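# Giving old plastic storage boxes a second life

Last update: 10th September

In August I emptied the cupboard under my stairs and I found many plastic boxes with lids. Most of them were still good. If yours are dusty and a little sticky, you can follow the same steps as me. You need dish soap, a soft sponge, an old toothbrush, baking soda and a dry cotton cloth.

## 1. Check the box before you wash it

Put the box on a table near a window. With frosted plastic it is easier to find a crack when the light comes from the side. Look carefully at the corners and at the thick rim, and then at the latches. A latch that is clear and thin can break without much warning, so open it slowly with your thumb.

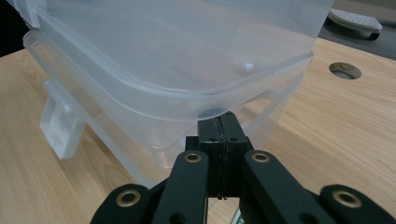

Pascual Rivadeneira wrote to me that he always bends each latch two or three times in warm water before he trusts it, and that cold plastic from a garage should first rest one night indoors. I tried it with my Kultico boxes and I agree with him.

## 2. Wash

Fill the sink with warm water, not hot. Very hot water can change the shape of the walls, and then the lid does not close anymore. Wash the flat parts with the sponge. Use the toothbrush under the rim and behind the latches, where the gray dirt likes to stay.

For old glue from labels, mix 120 grams of baking soda with a little cooking oil. Leave the paste for ten minutes, then rub in small circles. Do not use a metal sponge - the scratches stay forever.

## 3. Dry and test the walls

Let the box stand upside down on a towel. When it is dry, take the top of one wall and press it gently from both sides. A good wall moves a little and comes back. If you hear a cracking sound, keep this box only for light things. 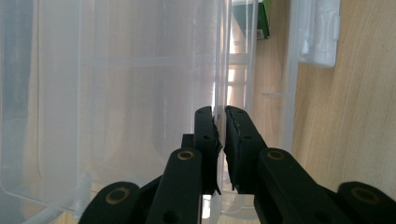
*Step 3: a thin wall, held from both sides.*

## 4. Fill it again

Heavy things go at the bottom. My kitchen scale stops at 3000 grams, and I use this as my limit for one box. Write the contents on paper tape and put it on the short side. Paper tape comes off easily next year.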